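4. Folding and storing the cloths

Applies to the Grarine cotton cloth set, all sizes. Revised 29/10/2025 by Tyson Li, with corrections from Austra Siliņa.

The leaflet in the box tells you to fold "for lasting freshness." A fold does nothing for freshness. What it does is let the cloths fit on the shelf and come off it one at a time, and that is the only claim this section makes.

4.1 Before you start

You need a flat surface a good bit bigger than the cloth when it is opened out. A table, a desk or the top of a dryer will do. The Uto folding board sold alongside the set is optional. We tried it on the large cloths for two weeks and got stacks that looked the same as the ones done by hand, only slower, so the steps below leave it out.

Caution: Do not fold a cloth that is still damp at the hem. The hem is the thickest part and dries last. The middle can feel fine while the corners are still holding water, and a damp corner folded to the inside of a stack will smell by the end of the week.

Caution: Wipe the surface first and let it dry. White cotton picks up whatever was there, and dark desk mats shed more lint than their makers admit.

4.2 Basic fold (hand and kitchen sizes)

1. Lay the cloth out with the care label facing up and toward you.

2. Smooth it from the center out with the flat of your hand. Two passes. Pulling on the corners makes it look square for a moment and then it springs back.

3. Bring the left long edge over to meet the right long edge. If the stripes on top run crooked, open it up and do this step again now. It will not fix itself later, whatever the leaflet says about the fabric "relaxing into shape."

4. Fold the near short edge up to meet the far short edge.

5. Press once along the fold with your forearm. Do not iron the fold in.

6. Turn the cloth so the folded edge faces you. This is the edge that faces out on the shelf.

Note: Some creasing is normal. The pictures on the carton show cloths with no creases at all, and we have never managed that with a cloth that had been through a wash. Faint lines across the top layer do no harm. A hard ridge means there is a doubled hem underneath, so go back to step 3.

Note: After the first few washes the edges may no longer line up. Cotton shrinks more in one direction than the other. Match the folded sides and let the hems fall short of each other on the inside.

4.3 Large size

The large cloth is 58 inches long before its first wash and takes one extra fold.

1. Follow steps 1 to 3 above.

2. Fold the cloth in thirds along its length. Near end first, then the far end over it.

3. Check the thickness. If it rocks when you press a corner, the hems have piled up on one side. Shift the top layer back by the width of a finger.

Owners have written to ask about rolling. Rolled cloths look good in a basket and the basket people are happy to tell you so. On a shelf they slide, and when you take one the rest move. If you have a drawer with dividers, roll. Otherwise fold.

4.4 Stacking

1. Put the newest wash at the bottom and take from the top. The set wears evenly this way, and nothing sits untouched for months.

2. Keep each size in its own stack. Mixed stacks lean.

3. Stop well short of the shelf above. You should be able to get your whole hand in flat over the top cloth.

The Cusora shelf insert (part 922) fits cabinets 19 inches deep or more. It holds two stacks side by side and keeps them from leaning into each other. A piece of stiff cardboard cut to size does the same job, and we have had one in the test cabinet since April with no complaints. Buy the insert if you like how it looks.

Caution: Leave out the scented sachet packed with the set. The oil in it can leave yellow spots where it touches white cotton. Sawatzky, who supply the sachet, say this does not happen when it is "used as directed," but the directions printed on it only say to enjoy it.

4.5 If the result is not what you expected

Stripes wander from end to end. The cloth was folded on the skew at step 3. If it happens every time with the same cloth, compare the two long sides. A cloth cut off the straight will never fold square, and you should ask for a replacement instead of practicing.

Stack slumps forward. The folded edges are facing the back of the cabinet. Turn the stack around.

Cloths feel stiff. Too much detergent, almost always. Use half of what the bottle suggests and see whether you notice any difference in how clean they come out. We did not. Skip the fabric softener, which makes the cloths feel better and dry your hands worse.

Musty smell. See the first caution in 4.1. Wash the whole stack again, including the ones that seem fine, and leave the cabinet door open overnight.

4.6 Refolding

There is no schedule for refolding, despite the monthly reminder card in the box. A folded cloth that has been left alone is still folded. Refold when you have pulled a stack apart looking for something, or when you can see dust on the top one, in which case wash that one and leave the rest where they are.
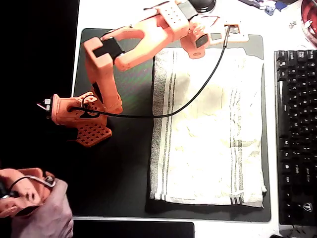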